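Wasico table mat, large, brown
Reviewed by Khang Tiêu

I bought this in August to replace a set of four placemats that never stayed where I put them. We eat breakfast and lunch at the same table where I do most of the food prep, so I wanted one big mat that would cover nearly the whole surface and stay there all week. The Wasico was the second one I tried. The first, from Rokton, arrived with a fold line down the middle that was still there a month later, and I sent it back.

The Wasico comes rolled on a cardboard tube. I laid it out in the evening with a few cookbooks on the corners and it was flat by breakfast. There was a faint smell out of the packet, gone in 2 days with the window open.

Colour first. It's a plain brown, a bit darker than the listing showed on my screen. Toast crumbs don't stand out much on it, so I wipe it more by habit than by sight. Pale things look good on it. I have a cream tray with a bear's face on it, a white plate and a light wooden board that all get used most days, and they look tidier on the brown than they did on the bare tabletop.
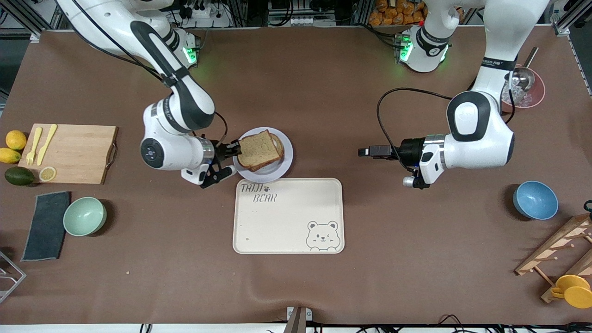
Grip is good. The cutting board doesn't creep when I'm slicing lemons, which it used to do on the old placemats. The underside holds to the table well enough that I can lean on one end without the other end lifting. If you slide a heavy plate across it you will feel some drag, so pick the plate up.

Cleaning is a damp cloth and a drop of dish soap. Lemon juice left over lunch came off without a mark. Avocado needed a second go once it had dried on. Beet juice left a shadow that faded after three or four wipes, and I can only find it now if I look for it. I wouldn't cut directly on the mat. Mairéad Ó Dálaigh in the flat downstairs has the same one and did exactly that with a bread knife, and the score line is permanent.

Heat is the weak spot. The leaflet says warm plates only, and I've stuck to that. Anything off the stove goes on a trivet.

Two smaller complaints. The edges aren't hemmed, and one corner has started to curl slightly after 3 months – a night under a book sorts it out for a while. It also only comes in the one large size, so on a small table you'd be trimming it yourself.

Four out of 5. I'd buy it again in the same colour.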